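Butcher block, month four

February 2023

We've had the wood top since October and I still love it, stains and all!

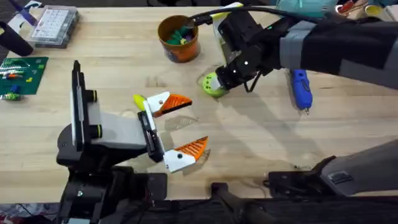
I did rub it down with oil a couple of times over the winter (the tin from Oston, the 22 dollar one) and the faint marks stayed put, so I've decided they live with us now. The grain is so pretty in the morning. My orange plastic cup gets parked on it every single day, no coaster, sorry. Next up is a second coat of oil, and then I'm finally tackling the drawer underneath.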